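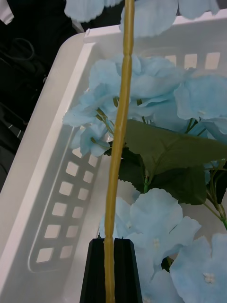 *造花の細長いくきをはさむ、ロボットの黒い二本指。うしろの水色はアジサイの造花。*

# 「花をいけるロボット」は、ほんとうに花をいけられるの？

2020年1月23日

「花たばづくりは、もうロボットにおまかせ！」

こんな広告を見たら、みんなはどう思うかな。すごい、と思う人もいるだろうし、ほんとかなあ、と思う人もいるだろう。わたしは二番目のほうだ。広告に「おまかせ」と書いてあると、まず「なにを、どこまで？」と聞きたくなる。

今回しらべたのは、ブラリア（Brallia）という会社が学校や児童館に貸し出している「ヴィヴステッド（Vivstead）」というセットだ。ロボットの腕が二本と、造花と、それを入れるかごやトレイがついてくる。係の人がいっしょに来て、90分の体験教室をひらいてくれる。わたしはクリゼダーノ（Clisedano）という町のホールでこの教室を見せてもらい、説明書も借りて読んだ。説明書は196ページもあって、読むのに二晩かかった。

この記事では、ロボットがなにをしているのかを説明しながら、広告のことばがどこまで合っているのかを、ひとつずつたしかめていく。

## まず、「手」を見てみよう

ロボットの腕の先についている、ものをつかむ部分を「グリッパー」という。ヴィヴステッドのグリッパーには、指が二本しかない。人間の手でいえば、親ゆびと人さしゆびだけで仕事をしているようなものだ。

二本でたりるの？　と思うよね。ためしに、親ゆびと人さしゆびだけで、つくえの上のえんぴつをつまんでみよう。つまむだけなら、かんたんだ。では、そのまま、えんぴつのけずったほうを上にむけてみて。さらに、反対の手を使わずに、くるっと半回転させてみて。

どうだろう。手首やひじをずいぶん動かしたんじゃないかな。指がたくさんあれば指先だけでできることも、二本だと腕ぜんぶを動かさないといけない。ロボットも同じだ。くきのむきを少し変えるだけで、腕のあちこちの関節がいっしょに動く。

広告には「人の手のような、しなやかな動き」と書いてあった。ここには、さっそく×をつけたい。よくできた手だとは思う。細いくきをはさむ形になっているし、動きもなめらかだった。でも、人の手のようかと聞かれたら、ぜんぜんちがう。トングのよう、と書いてくれたら、わたしは○をつけた。

## どうして花はむずかしいの？

工場ではたらくロボットは、ネジや箱のように、いつも同じ形のものを運ぶのがとくいだ。同じ場所に、同じむきでおいてあれば、同じ動きをくりかえせばいい。

花はそうはいかない。くきはたいてい少しまがっている。葉っぱはあちこちにつきだしている。花びらはやわらかくて、ちょっと押すと形が変わる。同じバラでも、二本ならべればどこかがちがう。

それに、花はからまる。かごの中に何本も入っていると、一本をひっぱったつもりが、となりの葉っぱにひっかかって、みんなついてくることがある。おうちの人が花をいけるとき、かた手で一本を持って、もうかた手でまわりの葉をそっとよけているのを見たことはないかな。あれは、じつはとてもむずかしい仕事なんだ。

もうひとつ、力のかげんという問題がある。弱すぎると、くきはすべって落ちる。強すぎると、つぶれる。人間は指先の皮ふで「あ、すべりそう」と感じて、考えるより前に力を変えている。では、ロボットはどうしているんだろう。

説明書によると、ヴィヴステッドは、指がどこまでとじたかと、モーターにどれくらい力がかかっているかを調べているそうだ。皮ふのようなセンサーはついていない。つまり、かなりおおざっぱな感じかただ。この点は広告のどこにも書いてなくて、説明書の174ページ目に、小さな字で書いてあった。だいじなことなら、もっと前に書いてほしい。

## 「目」は手首についている

ロボットの目は、カメラだ。このセットでは、腕の手首のところに小さなカメラがついている。

きみの目が顔ではなくて、手首についていたらどうだろう。いいところもある。つかみたいものに手を近づけると、目もいっしょに近づくから、細かいところがよく見える。引き出しのおくに手をつっこんだときも、中のようすが見えるわけだ。

でも、こまることもある。
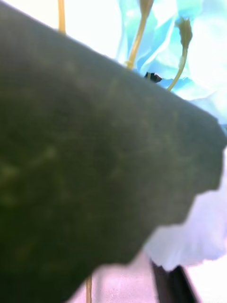
*手首のカメラのすぐ前に、大きな葉が来たところ。近すぎてぼやけている。*

葉っぱ一枚で、見たいところがほとんどかくれてしまう。人間なら首をちょっとかたむけて、葉のむこうをのぞくだろう。手首に目があると、のぞくためには手ごと動かさなくてはならない。その手が、もしも花をつかんでいるとちゅうだったら？　花もいっしょに動いてしまう。

みんなもやってみよう。スマートフォンかタブレットのカメラを使っていいか、おうちの人に聞いてからね。カメラのすぐ前に、木の葉か、なければ緑の紙を一枚かざす。それから画面だけを見て、つくえの上の消しゴムをゆびさしてみる。葉が小さくても、近くにあれば大きなかべになることがわかるはずだ。

広告には「カメラで花を正しく見分けます」とある。わたしは係のコルム・ギャラガーさん（Colm Gallagher）に、葉にかくれた花も見分けられるんですか、と聞いた。ギャラガーさんの返事はこうだった。

「見えていないものは、見分けられません。そういうときは、いったん手を引いて、見なおすようにしています」

正直な返事だと思う。でも、それなら広告にも「よく見えているときは」と書くべきだ。ここは△。

## 二本の腕で、ひとつの花

さて、このセットでいちばんおもしろいのは、腕が二本あるところだ。

一本の腕だと、花を持ちかえるには、どこかに一度おかなくてはならない。二本あれば、かた方が持ったまま、もうかた方がべつの場所をささえたり、受けとったりできる。きみがペットボトルのふたをあけるときも、かた手でボトルをおさえているでしょう。

ただし、二本になると心配ごとも二倍になる。いや、二倍より多いかもしれない。右の腕が動く場所に、左の腕がいてはいけない。花をわたすときには、受けとるほうがしっかりはさんでから、わたすほうが指をひらく。この順番がひっくりかえると、花は落ちる。はなすのがおそすぎると、ひっぱりあいになる。
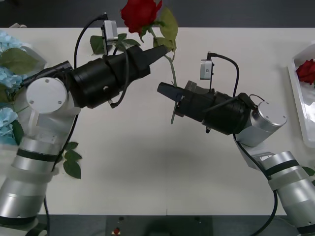 わたすときの「せーの」を、ロボットはどうやって合わせるのだろう。人間どうしなら、相手の顔を見たり、「はい」と声をかけたりする。重いものなら、相手がささえたのが手ごたえでわかる。ヴィヴステッドの二本の腕は、一台のコンピューターにつながっていて、どちらの腕がいまどこにあるかを、そのコンピューターがずっとおぼえている。だから、二台のロボットが相談しているように見えても、頭はひとつだ。

広告の「二台のロボットが心を合わせて」という文には、×をつけておく。心はないし、そもそも合わせる相手がいない。右手と左手みたいなものだと書けば、小学生にもちゃんとつたわるのに、どうしてわざわざ、ふしぎな話にしてしまうのかな。

## 「学習するロボット」って、どういう意味？

広告で一番大きな字になっていたのが、このことばだった。「見て、学んで、上手になる！」

ここでいう「学習」は、きみが学校で勉強するのとは少しちがう。しくみを、かんたんに言うとこうなる。

はじめに、人間がロボットの腕を動かして、お手本を見せる。バラを持ちあげて、もうかた方の腕にわたす、というような動きだ。そのあいだ、カメラにうつったものと、腕の動きが、コンピューターに記録される。お手本を何度も何度も集めると、コンピューターは「こういうふうに見えたときは、こう動かす」という関係を計算で見つけだす。

説明書には、ヴィヴステッドが約4000回のお手本をもとに作られた、と書いてあった。

すごい数だ。でも、ちょっと考えてみてほしい。きみが花びんに花を一本させるようになるまで、何回練習しただろう。たぶん、練習というほどのこともしていないはずだ。ロボットは、お手本にあったことならできる。お手本になかったことは、できるかもしれないし、できないかもしれない。どちらになるかは、やらせてみるまでわからない。

そこで、わたしはホールで、自分のかばんからタンポポに似た短い造花を出して、かごに入れてもらった。お手本には入っていない花だ。ロボットの腕はかごの上まで来て、止まり、少しもどって、また来た。三度くりかえしたところで、ギャラガーさんが停止ボタンを押した。

いじわるをしたかったわけじゃない。ただ、広告には「どんな花でも」と書いてあったんだ。「どんな花でも」と書くなら、タンポポでもできなくちゃ。×。

それから、もうひとつ。貸し出されたロボットは、教室のあいだに上手になったりはしない。学習は、前に会社のほうですませてある。きみの学校に来たロボットが、帰るまでに前よりうまくなっていることはないわけだ。「上手になる！」と書いてあるのを読んで、育てていくロボットだと思った子は、きっとがっかりするだろう。

## ほんものの花では、だめなの？

だめ、ではないらしい。でも、このセットで使うのは造花だけだ。

理由は、やってみるとよくわかる。ほんものの花は水をふくんでいて重いし、しおれると形が変わる。くきはぬれるとすべる。花粉や水てきがカメラにつくこともある。バラならとげもある。造花は、今日も明日もだいたい同じ形をしているし、落としても、たいていはまた使える。練習の相手としては、とてもいい。

だから、造花を使うことに文句はない。わたしがひっかかったのは、パンフレットの表紙に、水てきのついた生のユリの写真がのっていたことだ。ロボットはその写真のどこにもいなかった。ユリもセットには入っていない。説明書にも「生花には使わないでください」とはっきり書いてある。

もし、お菓子のふくろに大きなイチゴの絵がかいてあって、中にイチゴがひとつも入っていなかったら、きみはなんて言う？

## では、借りる意味はないの？

そこまでは言わない。

教室を見ていて、子どもたちがいちばんもりあがったのは、「自動」のときではなくて、手で動かす時間だった。小さなレバーを使って、自分でロボットの腕を動かし、造花をつまんで、かごからトレイにうつす。これがむずかしい。腕が行きすぎる。むきが合わない。つまんだと思ったら、葉っぱだけつまんでいる。

一年生の女の子が、なんどもやりなおしたあとで、「わたしの手って、すごいんだね」と言った。わたしは、これをノートに大きく書いておいた。ロボットのことを知ろうとすると、自分の体のことがわかってくる。このセットのねうちは、そこにあると思う。

ゴウダ（Gowda）という会社からも、にたようなセットが出ている。そちらは腕が一本で、花ではなくて積み木を使う。花にこだわらないのなら、積み木のほうが失敗のわけを考えやすいだろう。積み木は四角いから、どこをつかみそこねたのか、すぐにわかる。花をわたしあう動きが見たいなら、ヴィヴステッドのほうだ。先生がたには、広告ではなくて、なにを子どもに見せたいかでえらんでほしい。

## 広告とロボットを見くらべた結果

| 広告のことば | わたしのしるし | ひとこと |
|---|---|---|
| 人の手のような動き | × | トングにはにている |
| 正しく見分けます | △ | よく見えていれば |
| 心を合わせて | × | コンピューターは一台 |
| どんな花でも | × | タンポポでこまっていた |
| 見て、学んで | △ | 学習は会社ですんでいる |
| みんなでさわれる | ○ | レバーの時間はほんとうに楽しい |

○がひとつしかないのを見て、きびしすぎると思った人もいるかもしれない。でも、しるしをつけたのは広告のことばにであって、ロボットにではない。細いくきをはさんで、からまった葉の間から持ちあげるのは、いまのロボットにはたいへんな仕事だ。それを「おまかせ！」なんて書くから、できたことまで小さく見えてしまう。

## ロボットを見るときに、聞いてみよう

体験教室やイベントでロボットに会ったら、係の人にこんなことを聞いてみてほしい。いやな顔をする人もいるかもしれないけれど、ロボットのすきな人なら、よろこんで話してくれるはずだ。

- いま動かしているのは、人ですか。コンピューターですか。
- 失敗するのは、どんなときですか。見せてもらえますか。
- お手本になかったものをおいたら、どうなりますか。
- とちゅうで止めるボタンは、どこにありますか。

わたしが見た教室では、最初の質問をした男の子がいた。そのとき腕を動かしていたのはギャラガーさんで、レバーはつくえのかげにあった。かくしていたつもりはないそうだけれど、聞かなければ、みんなロボットがひとりで動いていると思ったままだっただろう。

## おうちでできる「二本指チャレンジ」

**よういするもの**　トング二本（はしでもいい）、造花か、モールで作った花、ざる、おぼん

1. ざるに花を何本か入れる。わざと少しからませておく。
2. 右手と左手に一本ずつトングを持つ。
3. 右手のトングで花を一本とりだす。
4. 空中で、左手のトングにわたす。
5. 左手のトングで、おぼんにそっとおく。

なれてきたら、かた目をつぶってやってみよう。きょりがわかりにくくなって、急にむずかしくなる。もっとむずかしくしたい人は、友だちと一本ずつトングを持って、声を出さずにわたしあってみるといい。とがった道具は使わないこと、トングを持ったまま走らないこと。

うまくいかなかったら、どこで失敗したのかをメモしておこう。つまむところ？　持ちあげるところ？　それとも、わたすところかな。わたしはわたすところで三回つづけて落として、そのうち一本はソファの下に入ってしまい、まだとれていない。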